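Maroon dye keeps bleeding out of a quilted garment, is cold water enough?

Laundry and Fabric Care

Posted by Drellodell

Hello everyone, and thank you in advance for your patience with me, I do tend to ramble! I have a dark maroon quilted piece that I am very fond of, and every time it goes near water the rinse comes out the color of cranberry juice. It has already turned one good pillowcase pink. I sleep on light sheets, so you can imagine I am nervous about the rest of the bedding.
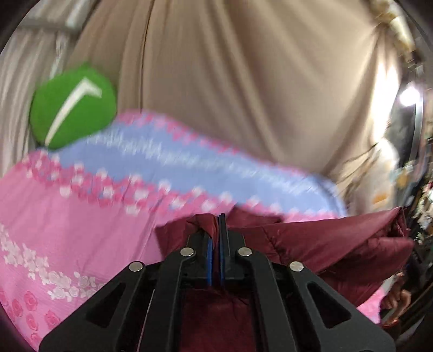
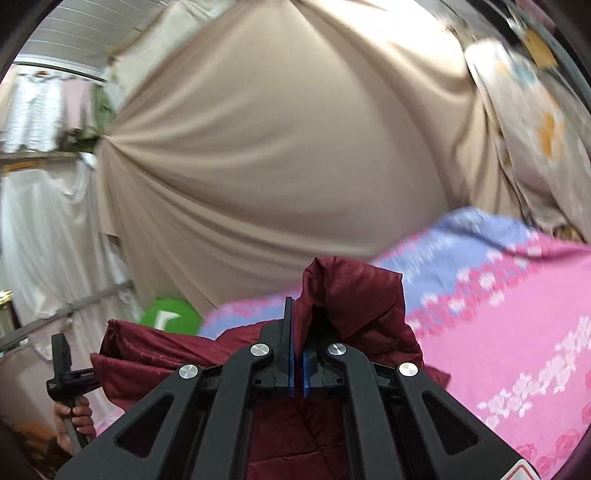
The maroon fabric, both times.

I have washed it 3 times on cold with a regular detergent, by itself, and the last time I added a cup of white vinegar because my aunt swears by it. The rinse was still pink. The label says machine wash cold and tumble dry low, and nothing whatsoever about color running. Should I keep going until it stops, or is there something I can add? And can the pillowcase be saved? It has been through the dryer once, I am ashamed to say.

Posted by Cumine

Oh, I feel for you, I lost a whole set of cream towels to a red robe one November and I still think about them. The vinegar is a lovely old idea but it won't set the kind of dye used on most cotton, so I would save it for salads. What you have is probably loose dye that was never rinsed out properly at the factory, and the cure for that is more rinsing, plus a dye-trapping detergent (the sort quilters use, ask at any fabric store).

Fill a tub with plenty of cool water, more than you think you need, add the detergent according to the bottle, and let the piece float freely for a good while. Drain, refill, and keep at it until a white washcloth left in with it stays white. Don't leave it sitting damp in a heap afterward — that is when the dye creeps onto its own lining. Press the water out in a towel and dry it flat if you have the room.

For the pillowcase, try an oxygen bleach soak overnight, if the care label allows it. The dryer makes it harder but I have had stains come out on the second try, so please don't throw it away yet!

55 people found this helpful

Posted by Karam

salt. my grandmother used salt for everything

Posted by Jodetti

Salt helps when you are dyeing something, but it won't do much for a finished garment, so I'd go with the long soak. One small thing to add: check the filling before you soak anything quilted. Polyester batting doesn't mind at all, but down or wool wants a gentler hand and its own detergent. And do rub a damp white cloth on an inside seam before you let it back on your bed. Mine passed the tub test and then left a smudge on the sheet anyway, so now I always do both.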